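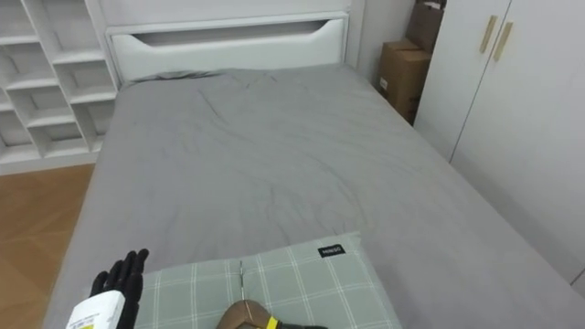
Single bed with a gray fitted sheet and a plaid pillow.

About Collevum

Collevum is an independent boarding and day school for students in the upper grades. The school was founded by the Ondieki family, who wished to offer a full academic education to young people from farming districts where the nearest high school was a long bus ride away. The first class had 43 students and was taught in a rented hall on the edge of Tremarska. The school has since moved to its own grounds above the town.

Our course of study covers language, mathematics, the sciences, history and the arts. Every student also takes one practical subject each year, chosen from bookkeeping, garment making, carpentry and food preparation. Classes are taught in English, and students are expected to study a second language through graduation.

Boarding life

Boarding students live in three houses, each led by a resident teacher. Study hours are held every evening and end at 9. House staff meet with parents twice a year, and families may write to the head of house at any time. Students are responsible for their own rooms and clothing, and younger boarders receive help with both during their first term.

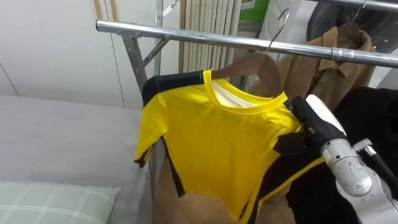
Yellow and black T-shirt on a wooden hanger.

Governance and funding

The school is owned by the Sudevora Trust, a nonprofit body that appoints the board and approves the annual budget. Tuition covers most of our running costs. The remainder comes from gifts and from the rental of school buildings during the summer break. Financial aid is open to all admitted students and is awarded on the basis of family income.

Admissions

Applications for the coming school year are accepted through the end of August, subject to available places. Forms may be requested from the main office, which also arranges visits for families.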